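About Sumach Property Management

Sumach looks after rental homes and small apartment buildings in Carneck and Flistton.

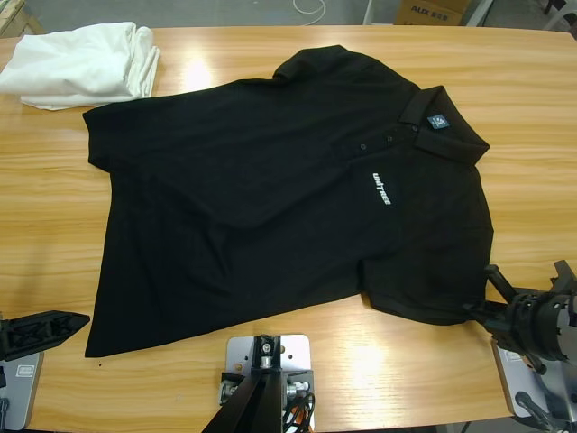 One landlord on Flistton Road told us that her last manager took three weeks to return a call about a broken boiler, and that she only wanted someone who would pick up the phone. We hear that a lot. Calls to our office are answered by the people who handle your building, and urgent repairs go to a contractor the same day.

We started with 6 units above the old Sotiropoulos bakery in Carneck and now manage 200 across 57 addresses. Most are one and two bedroom apartments. We also take on single-family houses, but not vacation rentals or commercial space.

What we do for owners: advertising and showings, tenant screening, leases, rent collection, move-in and move-out inspections, repairs. Statements go out every month – by email, or on paper if you ask. There is no setup fee.

Tenants can pay rent online or by check at the front desk. Repair requests can be made by phone or through the tenant page. Please call for leaks, no heat or lockouts.

Our office moved in March and is now at 1252 Carneck Avenue, second floor. Parking is behind the building – use the spaces marked Sumach.

Page last updated 4/11/18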